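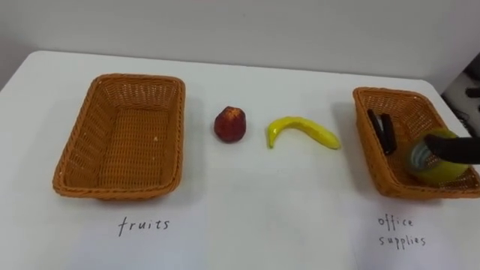

Skelto Equipment Support
Ticket status: Closed
Opened: 1/19/20
Subject: Cardboard baler stops partway down, code 41, and the green light keeps blinking
Site: Prullach Recycling Drop-Off
Equipment: Huet vertical baler, single phase
Opened by: Ustyna Kostiuk
Assigned to: Arsen Marchuk

Ustyna Kostiuk wrote:

Hello to whoever picks this up, and thank you in advance, because I know a baler problem is not the most exciting thing to find in your inbox. I run the cardboard side of the drop-off here in Prullach. We bought our Huet through you six years ago and up to now it has been a very good machine. I've only had to write to you once before, and that was about ordering twine.

Now for the trouble. When we press the down button the ram starts normally, gets a good way into the chamber, and then it just stops. The green light blinks and the little screen shows 41. If I turn the key off and back on, it will go back up with no complaint. Then I press down again and sometimes it goes all the way and presses the way it should, and sometimes it quits in the same spot. This morning it quit on me over and over and then did a whole string of perfect strokes while I was standing there with my arms folded, waiting for it to misbehave. You know how that goes.

I looked in the manual, and all it says next to 41 is "ram travel fault, contact service." So I am contacting service! We have a lot of cardboard coming in from people cleaning out after the holidays and the pile is getting tall. I'd be so grateful for any ideas. I am reasonably handy but I'm not an electrician and I don't want to make it worse.

Ustyna

Arsen Marchuk wrote:

Hello Ustyna, thanks for such a clear write-up. You'd be surprised how many tickets I get that only say "broken," so this is a nice way to start.

Code 41 means the controller told the ram to come down and then lost track of where it was. The machine watches a position sensor on the left side of the frame, behind the narrow cover. If the signal from that sensor disappears during the stroke, or if the ram takes too long to get where it is going, the controller stops everything and gives you 41. That leaves us with a few usual suspects: low oil, something jammed in the ram guides, the sensor itself, or the wiring to it.

Let's start with the easy ones. Before you put a hand anywhere near the chamber or take off any cover, please turn the machine off at the wall disconnect and put your own lock on it. The key switch on the front is not enough. I say this to everybody, so please don't take it personally.

Once it's locked out, could you check the following and tell me what you find?

Oil level in the sight glass, with the ram fully up. It should sit between the marks.

The guides on both sides of the ram. Look for packed cardboard, tape, strapping, or wire. Plastic strapping likes to wind itself in there.

The loading gate. See that it closes flush and doesn't rattle. A gate switch fault should give a different code, but on the older controllers the two can get mixed up.

Also, when it stops, does the motor keep humming for a moment, or does it go quiet right away?

Arsen

Ustyna Kostiuk wrote:

Good afternoon Arsen, I did my homework.

The oil is between the marks, closer to the top one. It looks clean, sort of honey colored, and there's nothing on the floor under the tank. The guides had some junk in them, I'm embarrassed to say. I pulled out a wad of strapping and a flattened pet food box that must have been in there since the fall. I was sure that was going to be the answer, and I already had a thank-you note half written in my head. Then I unlocked it, started it up, and it went down beautifully and pressed beautifully, and on the very next load it stopped with 41 again.

The gate closes flush. I pushed and pulled on it and it doesn't rattle any more than it ever did.

As for the motor, it goes quiet right away. No humming at all. It's as if somebody had flipped a switch.

One more thing, and it may mean nothing. It seems to happen more when we are busy. Early in the day when I'm by myself it runs pretty well, and later on when everybody is bringing carts in and out, it acts up. I thought maybe it was getting warm, but the building is not exactly toasty this time of year – I work in a hat.

Ustyna

Arsen Marchuk wrote:

Hi Ustyna,

Don't be embarrassed about the guides. I have seen a whole garden hose come out of one of those. Clearing them was worth doing anyway, and your ram will thank you.

The quiet motor is a helpful clue. If the ram were struggling against something, or short on oil, you would hear the pump working hard for a few seconds before the controller gave up. Going silent at once points me to the signal dropping out, so I'd like to look at the sensor and its cable next.

I'm also interested in what you said about busy times. Heat is possible, but I doubt it in a cold building. Has anything been moved near the baler lately? New equipment, a different path for the carts, a shelf, anything on the left side?

Here is the next round, again with the disconnect off and locked:

Take off the narrow cover on the left. It has a screw at each corner. You'll see a small cylinder on a bracket, pointed at a steel strip that travels with the ram. Please check that the bracket is tight and that the face of the sensor is clean. Cardboard dust builds up there, and you can wipe it with a dry cloth.

Follow the gray cable from the sensor to where it leaves the frame and goes up to the control box. You're looking for anything pinched, flattened, or rubbed. Don't pull hard on it, just run your fingers along it.

If you find bare wire, leave the machine locked out and write to me. Please don't tape it.

Arsen

Ustyna Kostiuk wrote:

Arsen, I think you are on to something, and I also think I owe you an apology for not mentioning this sooner.

Back in November we got a Trolleo cart tipper, the kind that picks up a wheeled cart and empties it for you. It has been wonderful for everyone's shoulders. We put it to the left of the baler because that was where the outlet was. When it isn't in use we roll it back against the side of the baler, and the back corner of the Trolleo sits right where that gray cable comes out of the frame. I had walked past it every day and never noticed.

The sensor was dusty but the bracket was tight. I wiped it off. The cable has a flat place just below where it goes into the metal conduit, and the outer covering is scuffed. I can't see any bare wire. With my fingers it feels softer there than it does above and below, if that makes any sense. So when we are busy, the tipper goes in and out, and I suppose it leans on the cable every time it gets rolled back.

I've left the lock on the disconnect to be safe, and the Trolleo has been moved over by the paper bins for now. Everyone is grumbling, but kindly.

Is this a thing I can replace myself, or do you need to send someone?

Ustyna

Arsen Marchuk wrote:

Hi Ustyna,

It makes perfect sense, and no apology needed. A soft spot like that usually means some of the strands inside are broken. They touch most of the time and come apart when the cable moves or the frame shakes, and then the controller sees the sensor vanish. Keeping it locked out was the right call.

The cable on your model is a plug-in type at the sensor end, but the other end lands on terminals inside the control box. I'd rather you had a licensed electrician do that part, or I can put you down for a visit. The next opening I have for your area is a little way off, so if you know a local electrician, that may get you baling sooner. I'm sending out the replacement cable today along with the wiring page for the control box. Part cost is $80 and shipping is on us.

Please ask the electrician to route it up the back of the frame. There are threaded holes there already, and I've put some clamps in the package to fit them. The original route on the side is fine when the side is clear, but you've got a Trolleo now and I'd hate for you to give it up.

Arsen

Ustyna Kostiuk wrote:

Good news! The package arrived and our electrician came by the next day. She said the wiring page was easy to follow, and please pass that along to whoever drew it. The new cable goes up the back with your clamps, well out of harm's way. She cut open the old one to show me and there were broken strands just as you said, right at the flat place.

We have been running cardboard ever since with no 41. I even had the Trolleo rolled in and out beside it on purpose while the ram was going down, and it didn't miss a beat. For extra insurance we screwed a length of lumber to the floor as a wheel stop, six inches out from the baler, so the tipper can't be pushed up against the side anymore. The pile is shrinking and I can see the back wall again.

While I have you, could I ask for another box of baling twine on the same account? The same kind as last time. And if there's a newer manual with a better explanation of the codes, I'd love a copy to hang by the machine.

Thank you for being so patient with me. 

Ustyna

Arsen Marchuk wrote:

I'm so pleased to hear that, Ustyna. The wheel stop is a good idea, and I may suggest it to other sites that have a tipper parked close by. Just make sure it isn't in the way when you open the front door to eject a bale.

Twine is ordered, same kind, same account. The newer manual is attached, and the codes are listed near the back with a short paragraph for each. A few of them refer to a larger controller that you don't have, so you can skip those.

I've added a note to your machine's record that the sensor cable now runs up the back, so that anyone from Skelto who comes out will know where to find it. Closing this one. If the 41 comes back, reply here and the ticket will reopen by itself.

Arsen

Resolution: Position sensor cable damaged by contact with adjacent equipment. Cable replaced by customer's electrician and rerouted. Guides cleaned, sensor face cleaned. Twine order passed to parts desk.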